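**Wednesday column: the shared kitchen, one year in**

07/10/2026

A year ago the residents of Drosel House voted to stop paying for 29 separate subscriptions to things nobody could remember signing up for, and to pool the money into one shared supper a week. The vote was close. I was against it, on the grounds that I had met my neighbours.

I have since been to nearly every supper and am told I now have opinions about lentils.

The idea was simple enough. One household cooks, everyone else turns up with a bowl, and the cost comes out of the pot. The pot stood at £200 a month when we began and it has stayed there, partly through thrift and partly through Si-woo Kong's refusal to let anyone buy saffron. What we hadn't thought about was the rota. On paper a rota is a list of names and dates. In a building with three vegetarians, a man who won't eat anything orange and a family that goes to bed at seven, it is closer to a peace treaty.

The first rota lasted six weeks. It was alphabetical, so the Brasus end of the corridor had cooked twice before the far stairwell had peeled a carrot. The second was done by drawing slips out of a hat, and gave the same flat two Thursdays running, which was fair in the way that weather is fair. The third is the one we have now. You put your name down for a week you can manage, and if there's a gap the building has soup. There has been a lot of soup.

Some notes for the coming year, then, gathered from the stairs and from the sheet by the post boxes:

- Start time stays at half past six. The motion to move it to eight was heard politely.
- Please write down what's in the dish. "Stew" isn't an ingredient.
- Leftovers go home with whoever cooked, unless they plainly don't want them, in which case look at their face and be kind.
- The big pan from Janov's has come back. Thank you to whoever had it. We won't ask.
- Spend is capped at 169 pounds for the October party, and this does include the cake.

On the party: it's a film night this year, with supper first. Choo Street has offered us its projector in exchange for the loan of our folding chairs, and both sides feel they've got the better of it. The film is still being argued over. I have put my name down for the one with the submarine, as I do each time, and expect the usual result. Hot food beforehand, popcorn during, washing-up after – the last of these is also a shared activity, whatever people seem to believe when the credits start.

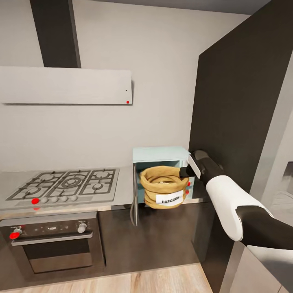
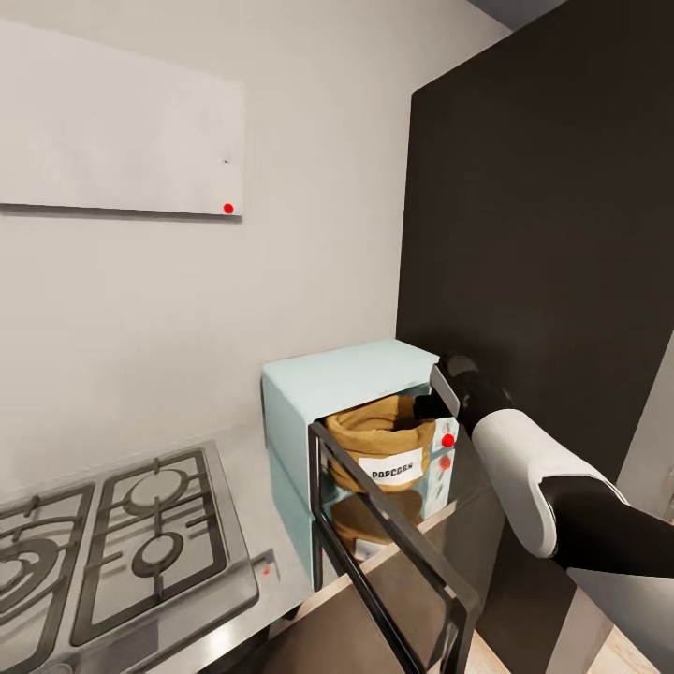

Si-woo Ban writes that the notes above are unfair on soup, which has been the best-attended supper of the year by some distance, and that if the gaps in the rota are going to be spoken of as a failing then the far stairwell would like it known that it left them on purpose. The same letter asks for the orange rule to be looked at again before the pumpkins arrive, and seconds the submarine.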